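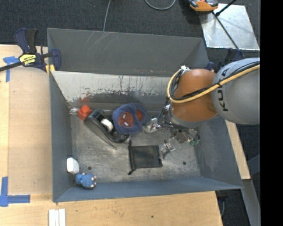 Ticket 285
Subject: Dark stains and drips inside the big blue-grey bin, coming off on soft toys
Product: Skelach open bin, sheet metal
Opened by: Vlastimil Sýkora
Status: Closed

Vlastimil Sýkora wrote:

Hello, I hope this has come to the right place, the form only let me choose "dents" or "other" so I went for other!

It's about the inside of our large open bin. The outside is fine and I've no complaints there. Inside, the sloping panel has gone off badly. The upper half is still a pale whitish grey, but lower down it breaks up into ragged dark stains with streaks that look like drips. On the left, low on the same slope, there's a reddish smear as well. My first thought was rust, my second was that somebody had rubbed something red along it, and I've gone back and forth ever since.

The floor is scratched and mottled, bare metal, and I can live with that. The slope is the trouble, because everything slides down it and ends up resting against the bottom, and we keep toys in there. The fuzzy dark-blue Spider-Man plush has come out twice now with a grubby patch on the back. He's a round thing with a lot of fluff, so he picks up everything.

What I've tried so far:
- Warm water and washing-up liquid. Took off the dust and nothing else.
- The same again with a scrubbing sponge. A bit of grey on the sponge, stains just the same.
- A dry cloth rubbed hard along the drips. Grey on the cloth again, which worries me more than the look of it.

I haven't used bleach or wire wool as I didn't want to make it worse. Order number ends 244 if you need it. Can it be cleaned, or does it want painting?

Caroline Simiyu (Skelach support) wrote:

Hello Vlastimil, thanks for all the detail, and well done for leaving the bleach in the cupboard. Please keep it there, and the wire wool too.

Could you try a few things for me?

Take everything out, then wipe a patch of the dark staining with a white cloth and a little white spirit. Do the same on the red smear with a fresh cloth. Let me know what colour each one comes up and whether the metal feels rough or smooth afterwards.

Also, there are two small round holes in the floor. Are they clear? If water can't get away after washing, it sits at the foot of the slope and you get a tide of dirt there.

Vlastimil Sýkora wrote:

Right, all out, windows open (it does pong, doesn't it).

Dark stain: cloth came up nearly black and slightly greasy. Under it the metal feels smooth. There's still a shadow, but far fainter than before.

Red smear: cloth came up pinkish red, and the metal is smooth there too. So that's not rust, is it? I'm quite relieved. I'd already priced up a tin of primer.

Holes: the one on the right is clear. The one on the left, over where the toys tend to collect, had a plug of blue fluff in it. I think we both know who that belongs to. I poked it out with a wooden skewer and poured a mug of water in, and it drained away fine.

The scratches up on the dark panel at the far side are pale and thin and I can't feel them with a nail, so I've left those alone.

Caroline Simiyu wrote:

Not rust, no. Rust would feel gritty and you'd get orange-brown on the cloth. The black is old grease with dust stuck in it, which is why washing-up liquid only nibbled at it. The red is most likely colour that has rubbed off something.

Go over the whole slope with white spirit, small sections, turning the cloth often. Then wash with warm soapy water and rinse, dry it by hand, and leave it empty overnight before any toys go back in. Please don't paint it. Paint on a slope that gets rubbed all day will flake, and then you'll have flakes in the fluff.

For the plush, check his label first. If he's washable, a cool wash inside a pillowcase.

Vlastimil Sýkora wrote:

Done, on 3 April 2021, and it took me most of the afternoon and 4 old tea towels. The drips have gone completely on the right half. On the left I've still got a couple of shadows, but a clean cloth stays clean when I rub them, so I'm calling that good enough.

Spider-Man has been through the wash and come up lovely, a bit fluffier than before if anything. I wiped down the long curved black one too while I was at it. It's glossy, so that took ten seconds.

One last question, do you sell some kind of liner for the floor? I wouldn't mind something softer under the toys.

Caroline Simiyu wrote:

Glad to hear it! We do a felt liner called the Ponine, but it would cover both drain holes and you'd have to lift it out each time you wash. I'd try the bin without it for a month or two. If the marks come back on the toys, reply to this email and the ticket will open again.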